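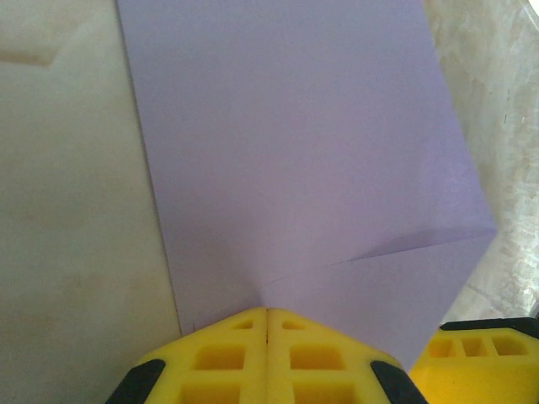
En Lorico el papel se sigue comprando por peso. Quien entra en una de las tres papelerías que quedan en la calle del río pide medio kilo de hojas de color, y el dependiente las saca de un cajón plano, las pone en la balanza y las envuelve. La costumbre viene de los años en que el molino de Riltico vendía allí sus recortes, y ha sobrevivido al propio molino.

La fábrica cerró en noviembre, después de una última tirada de 1.945 pliegos. Daba trabajo a 49 personas. La mayoría vive todavía en el valle y unas cuantas se han pasado a Kaijage, un taller pequeño instalado en las antiguas cuadras de la estación, donde se tiñe papel a mano para encuadernadores y para gente que pliega.

Los que pliegan son más de los que parece. En el local social de Grurkano, el barrio alto, se juntan a las siete de la tarde y trabajan hasta que hay que cerrar. Hacen cajas, sobres y cuadernillos cosidos, y también figuras, aunque las figuras tienen menos prestigio. Una caja con tapa que encaje bien se comenta durante semanas. Una grulla no la comenta nadie.

El gusto local tiene sus normas. El primer doblez se marca con la uña y los demás con plegadera de hueso. El papel no se humedece nunca, cosa que en otros sitios se hace sin problema. Los colores claros se prefieren a los oscuros, que dejan ver una raya blanquecina en el pliegue cuando el tinte no ha entrado hasta el fondo.

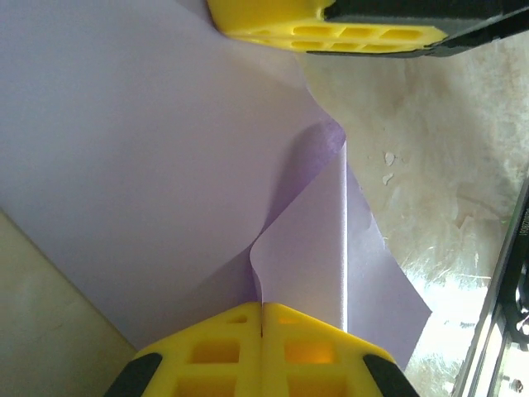

El tinte es la parte difícil. En Kaijage preparan los baños de madrugada, con el agua del pozo, y cuelgan los pliegos en cuerdas bajo el tejado. Con tiempo seco están listos en 8 horas. En invierno pueden pasar tres días, y entonces el color sale desigual y el lote se vende más barato, como papel de forro.

El taller produce hasta 2.000 pliegos al mes en temporada buena. No llega para pagar sueldos completos, de modo que casi todos los que trabajan allí tienen otra ocupación: huerta, reparto, alguna clase en la escuela. El ayuntamiento les cobra un alquiler bajo por las cuadras y el contrato se renueva cada año, lo que impide pensar en comprar una prensa mejor.

Del molino se aprovechó poco. Las formas grandes se vendieron como chatarra y los libros de cuentas acabaron en un sótano con goteras. Se salvaron los muestrarios, que están en Kaijage, en un armario sin llave, y se consultan a menudo para igualar un tono antiguo. Hay un gris azulado que todavía no han conseguido repetir.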